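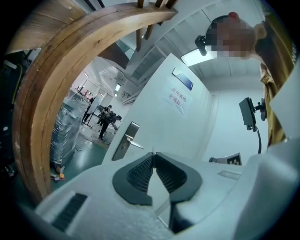
From: Kirstin Lamont
To: phones-list
Date: August 25, 2025
Subject: Re: Kitden trade-in values and the carrier lock

Loretta Yazzie wrote:

> Does anyone on the list have recent experience with the Kitden
> trade-in program? I have two of the older Dastine phones, both paid
> off, both in decent shape. The web form quoted me one price and the
> store in Altthorpe quoted me another, and the store says the phones
> are still locked even though the contract ended in December. I would
> like to sell them before the new model comes out and the price drops
> again. Also, is it worth replacing the batteries first?
>
> Loretta

Loretta,

I went through this with three phones this summer, so I'll answer what I can.

The two prices come from two different programs. The web form goes to Kitden directly. The store uses Kasprzak, which buys used phones from several chains and sets its own price list. The store clerk may not mention this. On the receipt it is in the small print near the bottom. For my Dastine with the larger storage, Kitden offered $412 and the store offered quite a bit less, but the store paid the same day and Kitden took most of a month.

On the lock: paying off the phone does not unlock it. With my carrier you have to ask, and the request has to come from the account holder. Mine was in my husband's name and they would not talk to me until he had called in. After that it went through overnight. To check, put in a SIM card from a different carrier and restart. If the phone asks for a code, it is still locked. There is also a line for it in the settings menu, under "About," but on one of mine that line said unlocked two days before it really was, so I would go by the SIM card.

Kitden will take a locked phone but they deduct $50 for it. They deduct it after they receive the phone, not in the quote, and you then have a short time to say no and get the phone mailed back. I missed the email once because it went to spam. If you don't answer, they take it as a yes.

I would not replace the batteries. Kitden only asks if the battery health is above a certain level, and yours should be if they hold a charge through the day. A shop battery can set off the "unknown part" message on the Dastine, and Kasprzak marks a phone down a full grade for that. Darnell Alcantara posted about this on the list last year. I think his post is in the archive under "battery message."

Other things that came up:

Remove the phone from your account before you wipe it. If you wipe it first it can still be tied to your login and they will send it back.

Take pictures of the screen turned on, and of all four edges, before you pack it. They claimed a scratch on one of mine and dropped the claim when I sent the pictures.

The prepaid box they send is a little small for a phone with a case on it. Take the case off. They don't pay for cases or chargers.

If you sell both in one order, the offer stands or falls as one. I would make two orders.

As for timing, the price did fall after the last two launches, but it fell more for the newest model than for the older ones. For phones the age of yours I doubt a few weeks makes much difference. I would get the unlock done first. 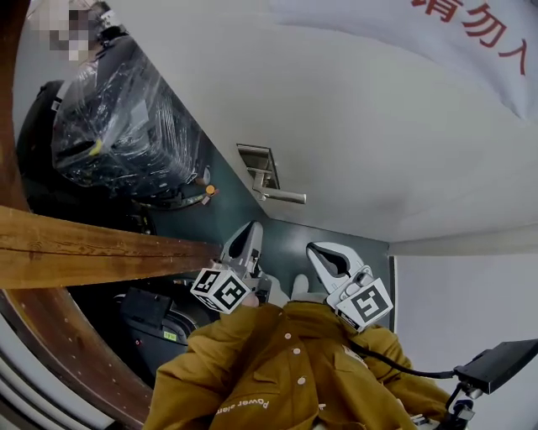

Alper Ateş wrote to me off the list after my last post and said I could pass it on. According to him the unlock request can be turned down without notice if the phone has been off the network for too long, so if yours have been sitting in a drawer, put an active SIM in each one for a day or two before asking. He also says the Altthorpe store will match the web price if you bring a printout, though only on phones with no cracks. I haven't tried that.

I still have the smallest of my three here. Kitden turned it down because of a dim spot in one corner of the screen that I can't see myself. Kasprzak would take it for parts. If anyone on the list wants it for a spare, write to me off the list. It is unlocked, it has the original battery, and I can mail it anywhere in the country for the cost of postage.

Trinity Pennington asked in the other thread if any of this applies to tablets. The lock part does if the tablet has a SIM slot. I don't know about the prices.

Kirstin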